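Notebook, shop corner, September
Basket task, teleop demos

Started at 1326 after a slow lunch. Plan for the afternoon was to get more hand-driven demos of the basket task for Karna: drive up to the produce rack or the drinks shelves, put what the prompt asks for into the basket, and let go cleanly. Hayley Staniforth drove first and I kept the log, then we swapped, and I have to say she is a good deal smoother on the leaders than I am. My wrists get stiff and the arm shows it - every little hesitation of mine ends up in the recording, and I don't want the policy learning to dither the way I do!

We went over the drinks side first. I'd like to keep the labels facing front for now and only start turning bottles once the plain version trains. The C100 orange bottles stand close together at the front of their group, and Hayley thinks we should demo a gentle sideways nudge before the grasp so the fingers have somewhere to go. I agree, but let's tag those runs separately so we can pull them out again if Trinalton's loader chokes on the longer episodes. 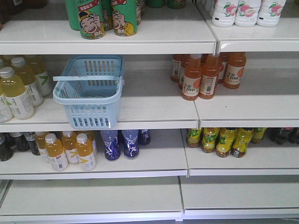
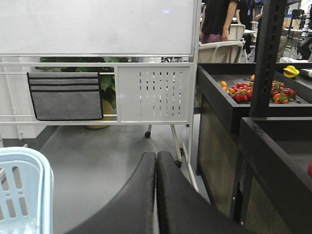

Basket on the drinks shelf, then the wrist view by the tomato trays with the fingers nearly closed.

The wrist camera is worth a note for whoever drives next. With the fingers nearly together they take up a good piece of the bottom of the picture, so line up on the tomato you want while you're still high over the tray and come down slowly from there. I kept correcting late and got a wobble in the path. Hayley looks at the wrist view only for the last bit of the approach and otherwise watches the arm itself, and I'm going to try it her way tomorrow.

Gripper force: 3000 on the Findano scale is fine for a full bottle and far too much for the tomatoes. Dropped it to 2 steps above minimum for the produce runs. Please put it back before doing drinks, I forgot once and lost a bottle on the lift.

Paused at 1414 to copy everything over to Sầm. Still to do: relabel the nudge runs, ask Hayley to redo my first basket episode, and find the longer cable.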